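Subject: Re: [grosstead-clays] Saturday league: sign-up times or first come?
To: grosstead-clays list

I held off on replying until I'd had supper, which improved the tone of this considerably. Quoting in chunks, apologies to the digest readers.

> I don't see what was wrong with the old way. You show up, you find
> a squad, you go shoot. Now I have to pick a start time on Thursday
> night like I'm booking a dentist.

I have sympathy for this. I also liked the old way, on the mornings when it worked. I started shooting at Grosstead when the entire Saturday crowd was two squads and a dog, and if you got there late you just caught up at station three and paid later. Many people paid later. A few are still planning to.

The trouble is that "show up and find a squad" is a fine plan for a dozen people and a poor one for what we had in July. I was at the window that morning. There were 76 of us signed in before ten, and I would guess most had come through the gate inside the same half hour, what with the heat. Every squad wanted to start at station one. Why, I can't tell you. It's a circle. You can start at station eight and the targets don't mind. But there they all stood at station one, and I counted five squads deep before I gave up and went to look for shade, of which there is one tree's worth.

> If people are standing around, tell them to start somewhere else.

We did. I personally told two squads to start at nine. One of them went to nine, shot it, and then walked back to one, on the theory that they had now "gotten nine out of the way." The other said they would if somebody else did first.

> The real problem is that squads are too big and too slow. I was
> behind a squad of seven that took 16 minutes on one station. That's
> not a start time problem.

Agreed, and I don't think the two are separate. The squad was seven people since there was nothing stopping it from being seven people. With times on a sheet, there are five lines per slot. When the five lines are full you write your name in another slot. A sheet of paper can be rude to people in a way I can't.

As for the 16 minutes, I believe I know the station and I believe I know the squad, and I'll say only that there is no need to see the show pair again before every shooter. You see it once, for the first shooter in the box. After that you've seen it. If you were telling a story at the time, that's the price of the story.

> And it punishes people who can't plan. Some of us work weekends or
> have kids' games and don't know until that morning.

This one is fair, and it's the one I'd like the list to chew on. What I'd propose:

Keep the last line of every slot open until that morning. It can't be reserved, by anybody, including the people who know where the clipboard is kept. If you walk up, you take the next open line. On a slow Saturday you'll hardly wait. On a busy one you may wait, but you'll know how long, and you can go sit down.

I'd also leave the last hour of the day with no times at all. Whoever is there can shoot in any order they like, up to the point where the trappers go home. If what people miss is the chaos, we can supply it from one to two.

Over at Sangkhawat they went to start times two seasons ago and there was the same howling. I shoot there a few times a year. What they do that I like is rotate by slot: first time on the sheet starts at one, next at four, next at seven, and so on around. It's painted on a board by the parking lot. You read your number and go. What they do that I don't like is charge you for missing your time. I'd be against that here. I'd have owed them a mortgage by now. 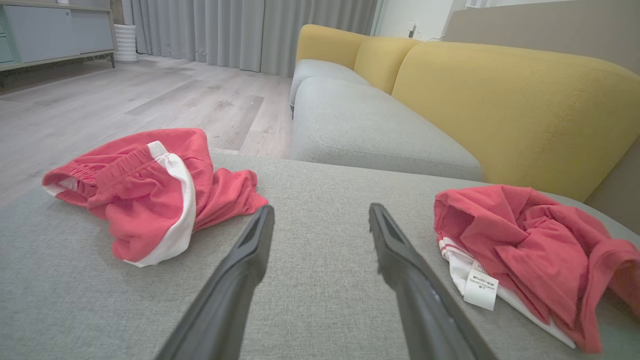
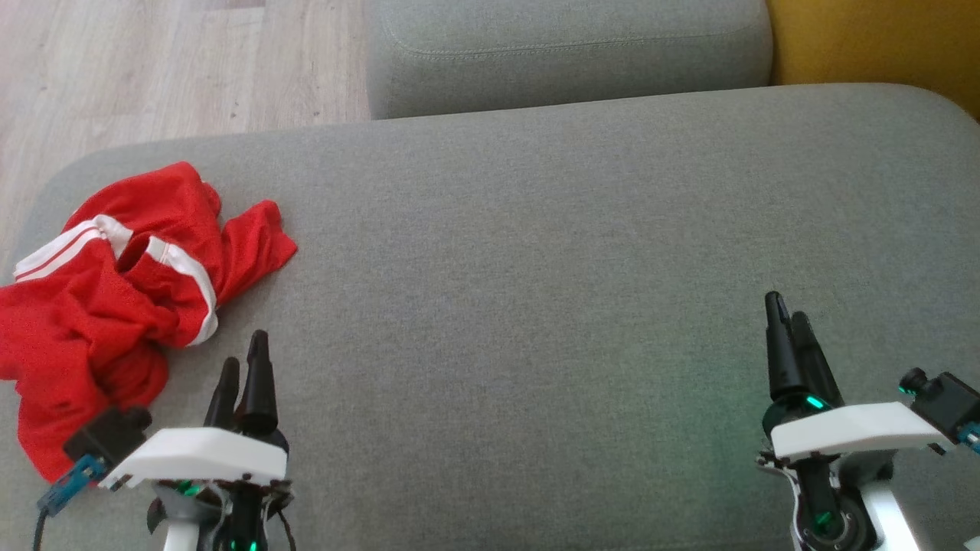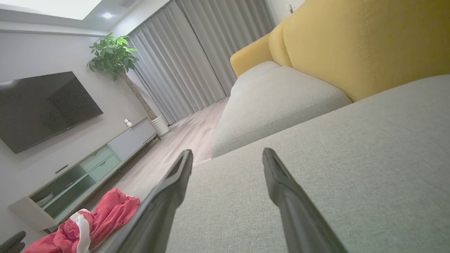 > Also while we're at it can someone explain the target count from
> last month. We were told the league ran over budget on targets and
> I'd like to know how, because I certainly didn't get any extra.

Here I can be of some use, as I went through the counter readings myself with a pencil and a warm soda. The machines threw 868 more targets than the score cards account for. Before anyone writes to me in capital letters, I don't think somebody is sneaking in on Tuesday nights to practice. I think it's the following.

The new Okix on station six double-feeds when the carousel is run down past the last couple of stacks. It throws one good bird and one that comes out as gravel. Each of those counts as two. It's been doing this since we took it out of the box, and the answer from the dealer is to keep it full, which is a bit like being told the roof only leaks when it rains. We're keeping it full.

Show pairs, again. If every shooter in a squad of seven asks for a look, and they do it on most of the stations, you can work out for yourself how that adds up. I did, and had to sharpen the pencil.

Broken birds and no-birds account for the rest, more or less. The cases that came on the last pallet had a bad layer at the bottom. Please don't load chipped ones in the hope that they'll fly. They'll fly the way a dropped plate flies.

> I'd rather see the money go into fixing the walk between 10 and 11
> than into boards and clipboards.

So would I, and the board is a sheet of plywood we already own. The walk is a real problem. The culvert end has washed out again and the cart with the narrow wheels won't go over it loaded. I would like to see gravel down before the fall shoot. The quote we have is for the whole path and it made my eyes water, but I don't see why we need the whole path. It's one bad stretch, no longer than a school bus. If anyone on the list has a tractor with a bucket and a weak character, write me off list.

> Last thing, the Trerneron people shoot here for the same fee as
> members and take up half the morning. Do they get to sign up too?

They do, and I'd ask that we be nice about it. We shoot there for their member rate too, and have for years, and as I recall we once arrived with 16 cars and ate all of their chili. Under the present arrangement it's a swap. If we want to end the swap, then we end it in both directions, and I'd miss that springing teal over their pond more than I'd mind waiting ten minutes at home.

What I would do is open the sheet to our own list on Thursday evening and to them on Friday morning. That gives us first pick of the early times, which in August are the only ones worth having. I floated it to the fellow who does their squadding and he said that was what he'd assumed we did already.

Now, on voting. We've had 44 replies to the question so far, counting both of the people who replied twice with different answers. I read them as slightly in favor of times, provided there's some way for walk-ups to shoot, and strongly in favor of smaller squads. There was also one vote for moving the whole league to Sunday, which wasn't on the ballot, and one that was clearly meant for a different list and concerned a pressure washer. (If it's still for sale I'm interested.)

So here's what I'd like to try for the rest of the summer, and if it's a mess we drop it:

Sheet goes up Thursday at 7 pm. Put your name in one slot, not in three slots to be on the safe side.

Five to a squad, and I mean five. If your cousin is in town, your cousin takes a walk-up line.

Start at the station on the board.

One look at the show pair per squad.

Be at your first station at your time, with your shells on you. Being in the parking lot hunting for your other box of shells is being in the parking lot.

If you get caught up behind a slow squad, ask to play through. If you're the slow squad, let them. It's been known to happen on golf courses, among people a good deal less armed.

Scores will be kept the same way, same cards, same classes. I've had two notes asking if the start times would affect the light on the crossers at station twelve, and yes, they will. The sun comes around and you can't see a thing there after eleven or so. It's been like that since the station was cut. The early squads will have it easier on twelve and harder on two, where it's in your face until the trees take over. If someone can think of a fairer arrangement than swapping your own times around week to week, I'll listen, but I won't move the sun.

One more item, unrelated. The ear protection bin in the clubhouse is for loaners. It's not for storing your own good pair between visits. Three sets of expensive muffs have been in there since spring and guests have been using them, quite reasonably, and one is now missing a cushion. Come get them.

And the gate code changes Saturday at noon. I'll send the new one to members directly, so please don't reply to this with the old one and ask if it's still the old one.

> Not trying to start a fight, just think we should talk it over.

None taken, and I think we are. See you out there. I'm down for the second slot, starting at four, where I intend to miss the rabbit as usual.

--
grosstead-clays mailing list
Replies go to the whole list unless you change the address. Please trim what you quote.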